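Wiltwood Shared Table - Progress Report to the Grarkach Fund
August 8, 2026

Summary

The grant was given to fit out one shared work area on the upper floor at Wiltwood and to run it as a place where local people can sit down and work without paying. The area opened in March. It is in use, the furniture is in, and the planting is finished. Two items are behind: cable storage and the lockers. Both are covered under Outstanding Items.

Drinks and Water

The original plan allowed for a water cooler next to the stairs. The quote came in higher than expected, so we bought bottled water by the case as a stopgap. Users take a bottle to the table and keep it beside their bags and keyboards. The rule is that anything with a screw cap is allowed and should be closed when not in use. We still want the cooler and have asked Londoño for a second price.
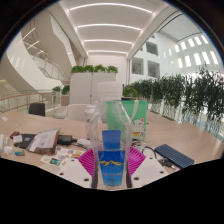
Furniture and Layout

The long curved table was delivered by Skurkov and assembled on site. It replaced the separate desks in the first drawing, which would have left too little room to walk past. The light wood top has held up to daily use so far. Chairs are a mix of black and white, as we reused what the building already had and put the difference toward the plants.

The white cabinet holds paper, spare cups and cleaning supplies. We had planned to keep the top clear for a printer, but the printer went to the office downstairs and the space was given over to potted plants. The taller plants went along the glass railing. They break up the view down to the floor below and people seem to like sitting near them. Watering takes one person 15 minutes and is done before opening.

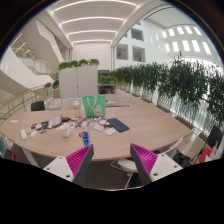
The shared table, with plants on the cabinet and along the railing.

Use of the Area

There were 38 registered users at the end of this reporting period. Most come in to study or do paperwork, and several stay for the whole afternoon. Our one steady complaint concerns clutter. Chargers, cups and leaflets build up on the table through the day, and the next person has to move them before sitting down. Starting this period we clear the table at midday as well as at closing. Leaflets will move to a wall rack once it is hung.

Coasters were added after the first cup rings showed up on the wood. They get used some of the time - we will buy a few more and leave them out.
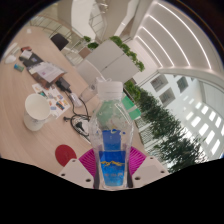 Tabletop with water bottle, red coaster, leaflets and charging cables.

Spending

Of the 3,000 in the furnishing line, around 700 is unspent. We ask to carry this over to cover the cable trays and the wall rack. No other line needs to change.

Outstanding Items

Cable trays: measured, not yet ordered. Until they are in, users share the power strip on the table.

Lockers: the supplier has moved the delivery date twice. Bags go on the table or the floor for now.

Water cooler: waiting on the second price from Londoño.

The next report will include the full user survey and receipts for the items listed above.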